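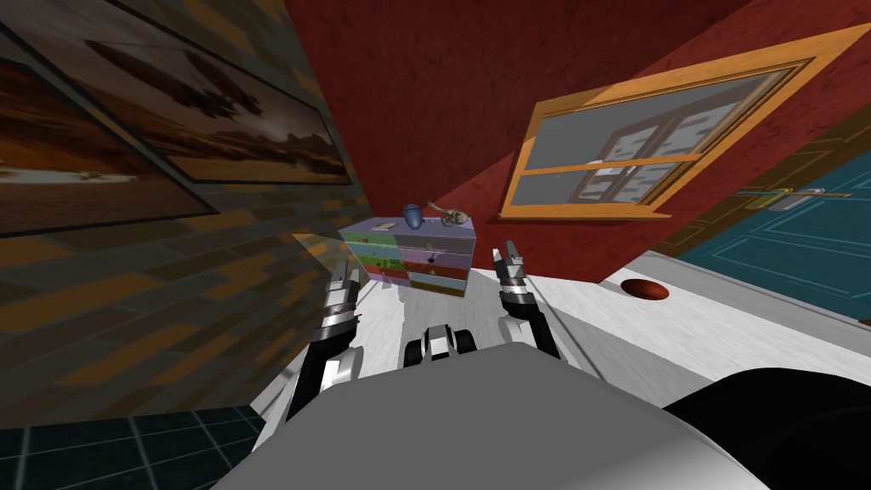 A Room With a Red Wall: One School Year in the Robot Class of Brendow

The rooms in which the students of Heike Brinkmann work have no address. One of them has a deep red wall, a teal door and a painting of an evening sky, and a two-armed robot must find its way in it. The students call the robot Jekix. The computers on which Jekix lives stand on the second floor of the Hellwig School, between the music room and a stairway that smells of floor wax.

Brinkmann has taught physics in Brendow for many years. When she proposed a robotics class, the school had money for computers and none for a robot. "I was first a little sad about it," she tells me. "Then I saw that a robot which is only software can be broken every afternoon, and the next afternoon it is healthy again. My students break very much."

The class has 24 students, divided into small teams. They write the programs that move the arms, and they prepare for the Pekley Cup, a contest for schools which is held completely in simulation. Each team receives a furnished room and a list of tasks, and can earn up to 100 points. A typical task is to bring the gripper near to an object without touching the furniture. It sounds like work for a small child. I was allowed to try it with the keyboard, and I drove the left arm directly into a chest of drawers. The two girls next to me were polite and looked at their own screen.

The hardest thing to learn, the students say, is to look from the place of the robot. One view is from above the body and shows both arms and a large part of the room. Another view is from the wrist, and there the world becomes very narrow. A wall fills the picture, or a piece of a wooden frame, and you must know from memory where the rest of the room has gone.

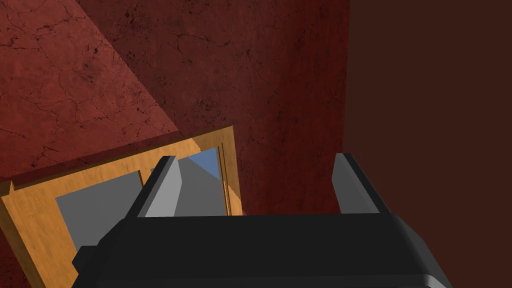
For the beginners it is common to turn the wrist in the wrong direction, because left and right change their meaning when the arm is bent. Brinkmann does not correct it at once. She lets the student move two or three times more and then asks, "Where is the floor?" I heard this question so often during my visit that I began to ask it to myself in the train home.

The afternoon follows a fixed order. First the teams read aloud what they wrote in the logbook last time. The logbook is made of paper, and Brinkmann insists on it. An entry must say what the team wanted, what the arm did, and what will be changed. "It did not work" is not accepted as an entry. By the end of the school year the logbook held 614 entries, some of them with drawings of elbows and wrists, and one with a complete recipe for plum cake that was never explained to me.

After the reading the computers are turned on and it gets loud. A team near the window was discussing the speed of the right arm. One boy wanted it faster, because time also gives points. His partner wanted it slower near the furniture. They settled on two speeds, and needed the rest of the hour to decide at which distance the slow one should begin.
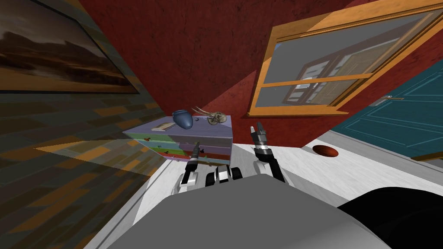

Image: Robotics class, Hellwig School, Brendow

The decoration of the room is a popular subject. The animal skull on the chest of drawers, next to a blue vase, has received several names, and I was asked not to print the current one. For the programs such things matter in a different way. A vase is round and smooth, a skull has horns or tusks standing out from it, and a safe path past one of them can be a bad path past the other. The students learn to draw a simple box around each object and keep the fingers outside of it. Later they make the box smaller.

Not everybody stays. In March two students left for the theater group, and one came back after 3 weeks with the remark that in the theater also you must know where your arms are. Others stay but never write a line of program. They keep the logbook, check the points and find mistakes in the rules of the cup. Brinkmann considers this to be real work. Once she sent a list of their questions to the organizers, and received a corrected rule book in return.

What the students fear most are the narrow places. In the open room an arm can be stopped and moved back. In a corner, with a wall on one side and colored panels on the other, going back can be as difficult as going in.
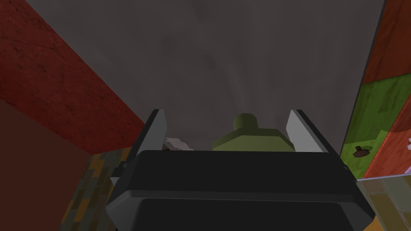
Seen from behind the gripper: an olive-green object ahead, between the open fingers.

One team has written its own rule for such corners, and it hangs on a yellow paper above their monitor: stop, look, one joint only. They move one joint, look again, and move the next. It costs them a great deal of time. They have calculated how many points they lose by it and they accept the number.

The new class began on 8/20/24. Some of the older students returned as helpers, and Brinkmann has asked them to keep their hands away from the keyboards of the younger ones. They find this very hard. When I said goodbye, one of them was sitting on his own hands and watching a beginner turn the wrist toward the ceiling, and from the front of the classroom came the voice of his teacher, asking where the floor was.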